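Mornham Cell Upkeep, Progress Report 2
To: Qianru Su, Prustberg Fund
From: Analyn Calimlim
March 8, 2024

Hi Qianru,

Good news first: the simulated cell is back up and the gripper model behaves itself again! You'll remember from my last note that the fingers were drifting out of sync whenever we asked for a slow close. Alcides Evangelista spent most of the period inside the joint file (I kept him fed) and found that one of the inner links had picked up the wrong friction value when we moved everything over to Ovier. He put it right, I reran the whole close test, and 75 of the 79 runs came out clean. The other four all failed on the very thin objects, so that's where I went next.
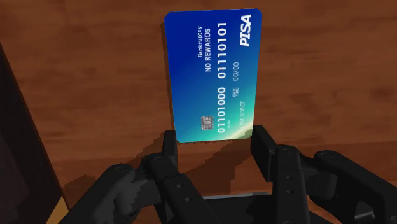 Finger alignment is the job I was most nervous about, and it went better than I'd feared. I now zero both sides, step the fingers in until the pads meet, back them off, and save the offset before anyone loads a task. For the thin-object check we use the blue payment card, the one made out to "I AM ROBOT", because its short edge gives me something straight to judge the two fingertip pads against. Ayane Kuroda asked whether we could use something fatter. We could, but then I'd miss exactly the kind of error that gave us those four bad runs.

I also cleaned up the base mounting. The arm's origin used to be typed in by hand in three different scripts, and of course they'd stopped agreeing with each other. Now there's a single file, and the arm, the dark platform under it and the wooden table all take their positions from it. If somebody shifts the table, the reach limits get recalculated at startup. Crisanto Dimaculangan has already broken this once, on purpose, and I fixed what he found.

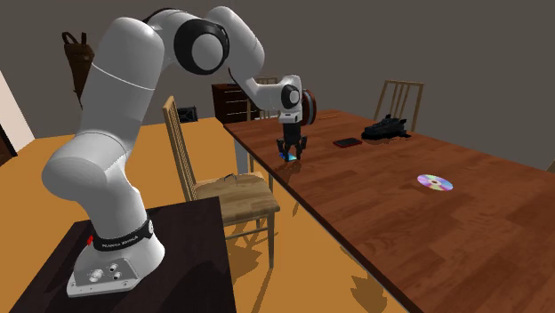

Money and time

We've spent $420 this period, all of it on rendering hours. That's under what I asked for, and I'd like to carry the rest into April if that's okay with you.

Still on the list

The shadows come out blocky in close views. It doesn't hurt the gripper tests, but it bugs me, and Diệp has a newer lighting setup I want to try. I also need to finish the written startup routine. Step one is parking the gripper open, clear of the table, before any objects get loaded. 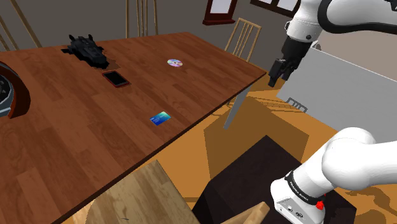

Gripper open and empty, off the corner of the table.

Alcides wants the wrist limits checked again before we call the routine done, so I'll send you the draft once he's signed it.

Analyn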